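Quick one before I lose the thread. Everyone keeps asking me which policy architecture. Wrong question, for towels at least. Ask who held the grippers.

Lullach's last writeup used 742 towel demos, 3 operators, and one line on how the operators were briefed. One line! The ablation table got a page and a half. Agnes Magnusson reran it with 30 demos held out per operator and the success rate moved more than it did across any of the model swaps. That should of been the headline.

Hand-held collection is great -- cheap, quick, no teleop lag. I'm not arguing against it. But cloth remembers nothing and forgives nothing, and two people will pinch the same gray towel in diffrent places, at different angles.

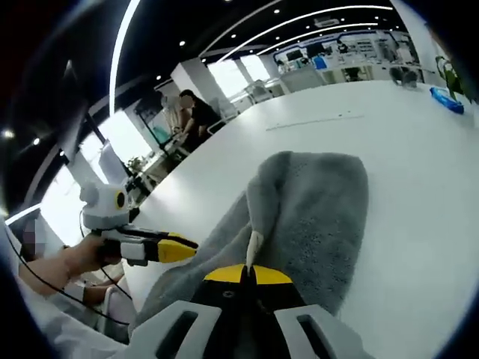
Two grippers and a gray towel, both times.

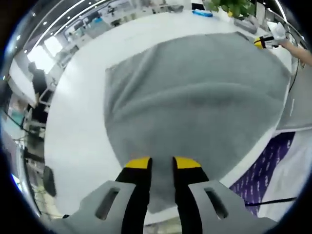 Leif Sæther says more data washes it out. Maybe. At 11 operators, maybe. At three you're learning someone's wrists.

So -- publish the briefing sheet. Publish operator IDs, scrambled if you must. Split by person, then by episode. Report the worst operator next to the mean. None of this costs a GPU hour. Raffaele Pellegrini tells me reviewers won't ask for it, fine, do it anyway. I'd read that paper before another one with a bigger encoder.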